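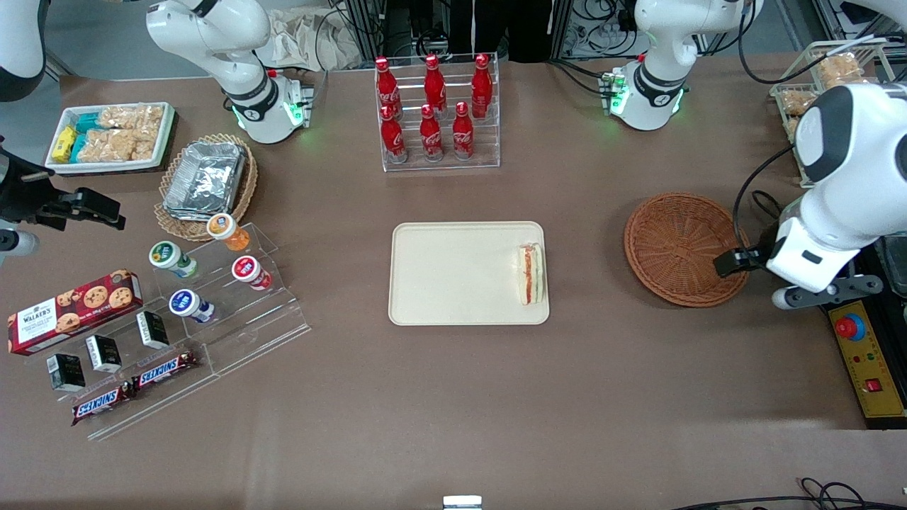 Célula de dois braços para lanches: cabo do braço esquerdo e folga na garra

Fórum > Manutenção > Células colaborativas

grelis_manut
2 May 2023
Boas. Tenho a meu cargo uma célula de dois braços que pega em lanches e bebidas e os põe em cestos e tabuleiros. A foto é da mesa como está agora. O problema é o braço esquerdo do robô (o que aparece à direita). O cabo preto da garra vai por fora do braço e, quando o cotovelo dobra muito para chegar ao cesto vazio, o cabo puxa na zona do conector. De vez em quando a garra perde comunicação e o programa pára. Já troquei o cabo uma vez, em novembro. Volta a fazer o mesmo ao fim de 2.000 ciclos.
O que é que vocês fazem com o cabo? Mais braçadeiras ou mais folga?

barach83
Mais folga e menos braçadeiras. Se prendes o cabo dos dois lados da mesma junta, é o cabo que faz de dobradiça. Deixa um laço em cada junta e fixa só a meio dos segmentos, com velcro. Braçadeira de plástico apertada corta a malha.

oficina_norte
Não concordo com laços soltos nessa mesa. Tens um suporte de acrílico com garrafas e uma prateleira de arame com o pão mesmo atrás do braço. Um laço prende-se no arame à primeira. Eu punha guia articulada, dessas que se compram ao metro, e ficava resolvido.

barach83
Guia articulada num braço que torce no punho? Tive uma e durou pouco. Os elos abrem quando a torção é grande.

oficina_norte
Depende do raio. A minha já vai em 2.000 horas.

grelis_manut
A prateleira preocupa-me, sim. Posso afastá-la 100 mm sem sair do alcance, mas depois tenho de voltar a ensinar os pontos do pão.

dredow_tec
Antes de comprar material, vê a trajectória. Pelo que contas o erro aparece só com o cotovelo dobrado. Faz assim:
1. Robô em modo manual, velocidade reduzida, garra vazia.
2. Leva o braço até ao ponto do cesto e pára aí.
3. Mexe no cabo com a mão junto ao conector e olha para o estado da garra na consola.
4. Se cair, roda o punho 180 graus e repete. A garra de dois dedos é simétrica, para pegar num cesto tanto faz.
Numa célula que montámos para a Szczepańska bastou mudar a orientação do punho em três pontos.

grelis_manut
Fiz hoje. Cai no passo 3, e com o punho rodado não caiu nenhuma vez. Vou passar os pontos do cesto para essa orientação e deixar o resto.

oficina_norte
E com o sanduíche? Se rodas o punho aí, vê se os dedos entram paralelos às fatias. De lado esmaga.

grelis_manut
Nesse não mexo. Está de pé no tabuleiro creme e a pega é boa assim.

barach83
Já agora, a botoneira amarela com a emergência está do lado direito, por trás do braço. Quem estiver do lado esquerdo da mesa não lhe chega. Eu punha uma segunda.

dredow_tec
Não é obrigatório ter duas se a avaliação de risco disser que uma chega. Mas nessa posição também punha outra, em série no mesmo canal de segurança, e testava as duas no início do turno.

grelis_manut
A segunda está pedida. Quanto ao cabo, fica com velcro a meio do segmento e um laço pequeno no cotovelo, por cima, longe do arame. Quase 83 ciclos seguidos sem falha até agora, o que ainda é pouco. Volto cá quando passar o número da outra vez.

oficina_norte
Guarda o cabo velho e mede a continuidade a dobrá-lo. Se o fio estiver partido dentro do conector, dá para o cortar e cravar outro.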